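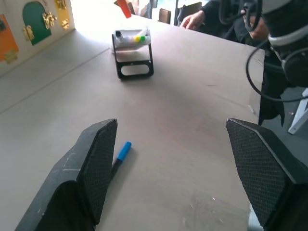

Marker with blue cap

We use cookies to remember your basket and measure visits to this site. Accept all | Manage settings

Gamage supporter card, box of 500
Supplied by Stitum

The Gamage is a contactless season card for football clubs with small or medium-sized grounds. It replaces paper vouchers and punched booklets at the turnstile and can carry a membership, a season ticket or both. Each box holds 500 blank cards of one design, numbered in sequence, with a printed packing list.

Cards are matt on both faces. The front is reserved for the club crest and the season; the back has a write-on panel for the holder's name and seat, and a barcode for grounds that still scan optically. Chip and barcode carry the same card number, so a club can change its readers in the middle of a season without reissuing anything.

What the card stores

The chip holds the card number and a club code. Names, addresses, payment details and dates of birth stay in the club's own ticketing records. A lost card is cancelled in the records and a new number is assigned to the holder. The old card is then refused at the gate from the next time the reader updates.

Concession categories are also kept in the records. The reader shows a coloured light for adult, junior or senior, and the steward decides whether to ask for proof of age. Clubs may rename the categories but the colours are fixed.

Readers

The Gamage works with the Ikberg gate reader, sold separately. The Ikberg runs from mains or from its internal battery, and keeps a full copy of the valid card list so that entry continues if the ground's network drops out. Scans made offline are sent when the connection returns. With two readers in use offline, a card passed back over the fence will be accepted once at each – clubs with a known problem should wire the readers together with the link cable.

Third-party readers may be able to read the card number, but we don't support them and can't advise on settings.

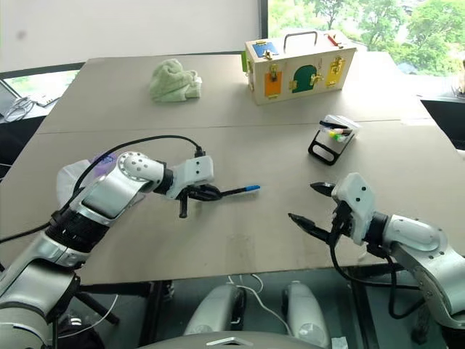

Personalising cards can be done at the club or by us before dispatch. Our own printing adds the holder's name and seat to the back panel from a spreadsheet in the layout given in the setup guide. Clubs doing the job themselves need only a permanent marker. A capped pen like the blue-topped one held in the gripper is the usual type, though the tip should be fine enough for the seat line. Ballpoint does not take on the matt surface. Leave the panel to dry before stacking, and keep ink clear of the barcode. Pens are not included in the box.

Artwork and ordering

Send the crest as a vector file. One proof is included in the price and two rounds of changes can be made to it; further changes are charged at the studio rate. Delivery is six working days from approval of the proof for blank-backed cards. Personalised orders take longer and are quoted individually. Orders for the new season should reach us before July, when the print queue is at its fullest.

Part boxes are not sold. Unused cards can be held over to the next season if the design does not show a year.

Returns

Faulty cards are replaced if returned with the packing list. Cards that have been punched, laminated or fitted to a lanyard through a drilled hole are excluded, as the aerial runs close to all four edges. Use a holder.

Comments

Natalie Dobson
We run these at Bekutness with a pair of Ikbergs on the main gate. Reading is quick through a wallet, less so through a phone case with other cards in it. The setup guide could be clearer on importing family memberships – we had to enter the parent record first and then the juniors.

Sumaiya Sheikh
Does the card number stay the same if a junior moves up to adult over the summer?

Stitum support
Yes. Change the category in your records and the reader will show the new colour after its next update. No new card is required.

Sumaiya Sheikh
Thanks. And can the senior light be made brighter? It's hard to see at our end for a midday kick-off.

Stitum support
Brightness is under Display in the reader menu and applies to all the lights together.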